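3.2 Watering stops and the spacing of camps

The distance between camps on a stock route was set mostly by water. A mob of sheep on fair feed could go without a drink for longer than cattle, and the early sheep routes in the Neltport district show this in their layout. Where the two kinds of stock shared a route, the camps were placed to suit the cattle and the sheep drovers used the same ground at a slower pace, with extra night camps between the named ones.

We traced 127 camps on the maps and station diaries described in Section 2. Of these, all but 14 stood within sight of a creek, soak, tank or bore. The remaining camps were dry. They fall into two groups, one on the stony country west of Entwistle and the other along the fence line toward Drerkus, and in both the next water could be reached by noon on the day after. Dry camps were noted in the diaries with few words, usually the name of the place and whether the cattle had settled.

The diaries also give an idea of the daily work at a camp. The cook went ahead with the wagon or the packhorses and had the fire going before the mob came in. Plates and cups were few, and meals were taken in turns so that some riders stayed with the stock. Figure 1 shows tableware.

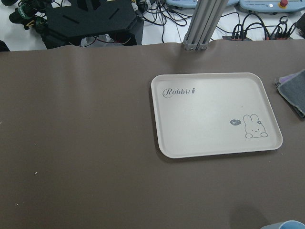
The cook's turn at night watch is less clear. One retired drover who read a draft of this section said that on the Costavthorpe road the cook was never put on watch, whatever the books say, and that a boss who tried it would be looking for a new cook by the next town. The diaries from that road neither support nor rule out the remark. Watches are listed by hour but seldom by name, and a list with one fewer entry than the number of hands could mean a sick man as easily as an excused cook.

On the longer sheep drives the question hardly came up. Sheep were often held overnight in a break made of rope or netting, and a dog tied at each corner did much of the work. Cattle had to be ridden around until daylight.

The size of the mob mattered as well. The largest in our records was 700 head of cattle, taken from the Entwistle yards in August at the end of a dry winter. It was watered in lots at every stop. The boss drover wrote that the last lot tended to get mud, and at 2 of the stops he moved the tail of the mob upstream before letting it drink.
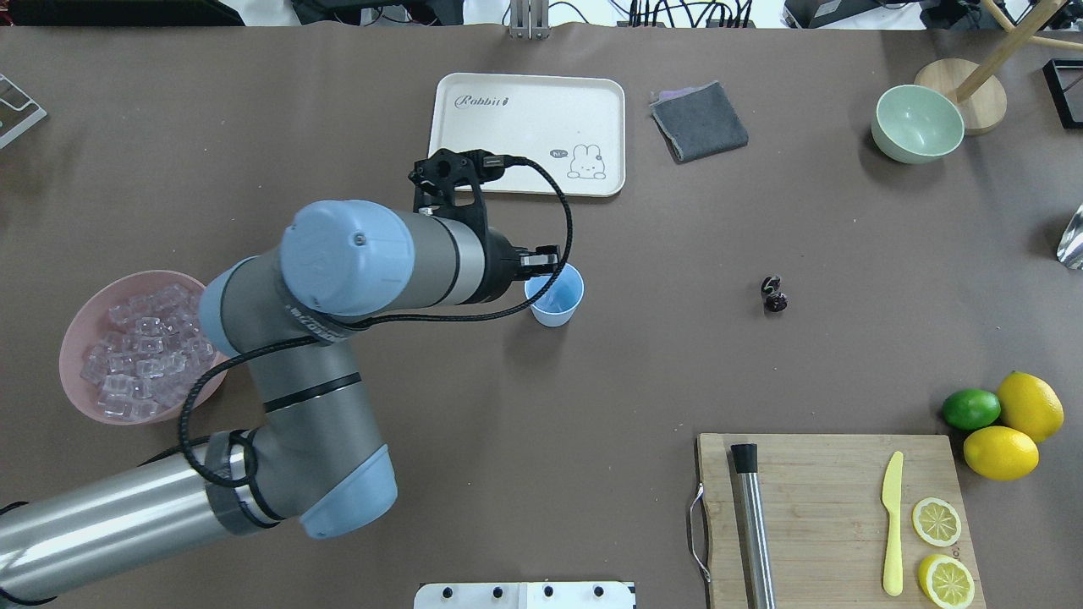 Watering in lots slowed the day's travel but it kept the stronger animals from pushing the weak ones into the bog. It also meant that a camp needed open ground on both sides of the approach, one for the cattle waiting and one for those that had finished. Several camps that look well placed on the map were used only once, and the lack of such ground may be the reason. We were able to check this on foot at the camps nearest Neltport, where the creek banks are steep and the flats narrow. The Drerkus camps are now under crop and could not be checked in the same way.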